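Dem Roboter das Nudelkochen beibringen: so nehme ich Demos per Fernsteuerung auf

Seite drucken | Per E-Mail versenden

Ich werde ständig gefragt, wie man so einem Zweiarmer eine Küchenaufgabe zeigt, also schreibe ich es endlich mal auf (Justinas, das ist vor allem für dich!). Gekocht wird bei mir übrigens nur gespielt -- es geht um die Bewegungen.

1. Tisch einrichten

Braunes Papier auf den Tisch, Topf in die Mitte, Deckel daneben, Teller nach links. Den Tassenbaum lasse ich stehen, die Arme sollen ja lernen, drumherum zu greifen. Bevor ich starte, fahre ich beide Greifer einmal an den Rand. 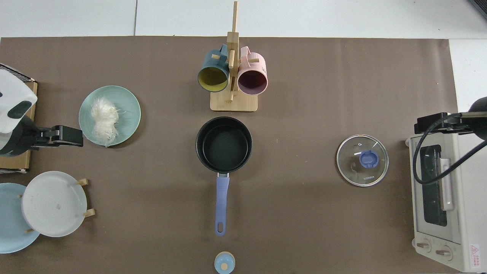

2. Erst trocken üben

Mach fünf Durchgänge ohne Aufnahme. Wirklich! Meine ersten 18 Demos konnte ich wegwerfen, so zittrig waren die. Danach startest du in Skiveo eine neue Episode und legst los.

3. Beide Arme zusammen führen

Der rechte Arm hält den Deckel, der linte kümmert sich um die Nudeln. Greif das Bündel möglichst mittig und heb es langsam an, sonst rutschen die Strähnen weg.

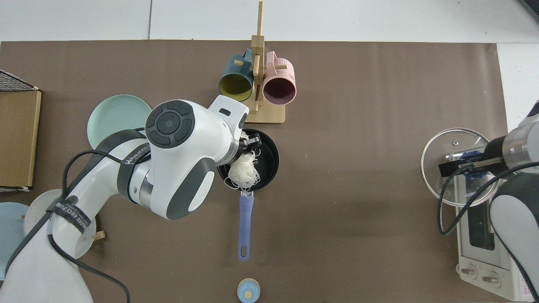

Wenn dir was herunterfällt, brich nicht gleich ab -- ein sauberes Nachgreifen darf ruhig mit in die Daten. Nur wenn ich selbst hektisch werde, lösche ich die Episode und fange neu an. Mit Pausen schaffe ich etwa 73 Stück am Tag, dann machen die Schultern nicht mehr mit.

4. Von der Seite kontrollieren

Schau dir hinterher auch die feste Kamera an. Ob der Greifer tief genug im Topf sitzt, erkenne ich von dort viel besser.
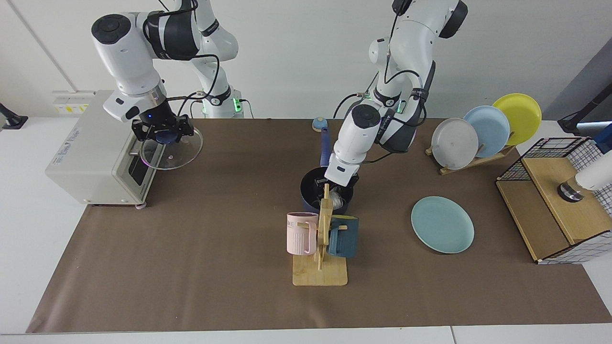 Muss ich die Teller immer gleich hinstellen?

Verschieb sie lieber zwischen den Episoden um ein paar Zentimeter, sonst lernt das Modell nur die eine Anordnung.

Seite drucken | Per E-Mail versenden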